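Oval plate

An oval plate is a shallow dish, longer than it is wide, used for serving or eating food. It is sometimes called a steak plate or, in larger sizes, a platter. Oval plates are found in homes, school dining halls and hotels, and are made in earthenware, porcelain, metal and various plastics.

Form and use

The shape suits foods that are themselves long, such as whole fish, sliced roast meat and asparagus. In canteens it is valued for taking a main dish and vegetables side by side on a narrow tray. The flat middle part is known as the well, and the raised border as the rim. Some makers use a broad rim, by which the plate may be carried without touching the food; others give the plate hardly any rim and a gently curving wall.

Decoration

White remains the usual choice for hotel ware. Strong single colours are common in plates meant for children, picnics and everyday kitchens, where they may be combined with a simple motif of lines, dots or bands. The Zupan works at Irnley listed 203 patterns for its oval ware, most of them made up of one ground colour and one darker mark.
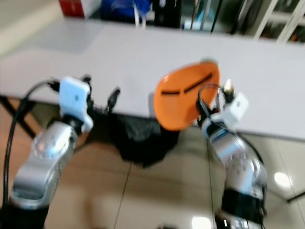
Gorazd Delić has objected that pattern lists of this kind give a false idea of what people ate from, as many of the designs were sold only in small numbers and the plain ones were seldom recorded at all. The Irnley list does not give sales for each pattern.

Manufacture

Round plates can be shaped on a turning wheel, but oval ones are normally pressed or cast in a mould. At Irnley, earthenware plates were fired at 1,150 degrees Celsius. Plastic plates are pressed from powder or formed from melted material in a closed mould.

Care and storage

Oval plates are stacked with their long sides in line. Many do not fit the racks of smaller dishwashers and are placed at the ends of the lower basket. Ware with printed decoration is usually washed with a soft cloth.

See also: Charger; Platter; Soup plate; Tableware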